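15/04/2024
By Pornthip Thaweesak

Condura 2.9 goes to all Zarnar benches

The new release of Condura, our perception and planning stack, is now the default on every bench. If you are still on the March build, please switch before you start new runs, because the log format has changed and the two can't be mixed in one session. The upgrade script moves your old settings across. It does not move custom grasp filters, so copy those by hand.

Most of the work since the last newsletter went into how the perception module handles clear and cloudy plastic. The old version relied heavily on the depth map, and depth is poor on thin plastic. A cup would come back as a hole in the counter or as a smear a few inches behind where it stood. The new version starts from the color images and uses depth only where the two agree. 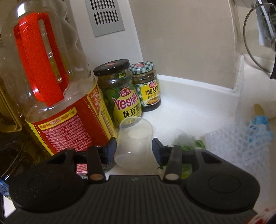 Cup detection now runs as its own pass, before the general object pass, and it returns a rim and a base separately. The planner wants the rim first. With a frosted cup between the finger pads, as at the kitchen counter, the pads hide part of the wall and the rim is often the only clean outline left. Labels behind the cup used to pull the mask toward them, and a jar of soybean paste with large magenta lettering is about as strong a pull as we get. The segmenter now weighs edges by how far they continue, which keeps the cup and the jar apart in most of our test clips. We replayed 233 clips against both versions. The old one merged the cup with something behind it in 16 of them, the new one in two.

Smits, the planner, has smaller changes. Approach paths are now scored on clearance for the whole gripper and not only the fingertips. The outer housings are wide, and a path that looked fine at the tips could still put a housing into a bag or a package lying close to the near edge. Planning takes a little longer as a result – you will notice it on the older machines. Set the clearance weight to zero if you need the old behavior for a comparison.

Thin, soft items are still a weak point. The planner treats anything it can't fit to a rigid shape as one lump with a single height, and crumpled material does not have a single height. It picks a grasp at the middle of the lump, where there may be nothing firm to close on. A separate soft-item mode is in the branch named "folds" if you want to try it. It looks for raised folds and lines the fingers up across them. Expect false folds wherever clear film throws back a bright highlight. 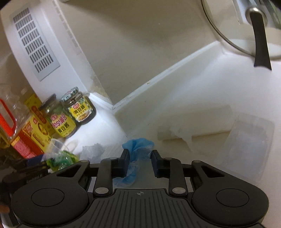 Replay tool

Premero can now open more than one clip at a time and keep them on the same clock. Masks, planned paths and finger width can be switched on and off separately, and the settings are saved with the session. Export to video still drops the path overlay. A fix is planned for later in April.

Please send bug reports with the session log attached – a screenshot alone doesn't carry the version number. Questions about the upgrade can come to me directly.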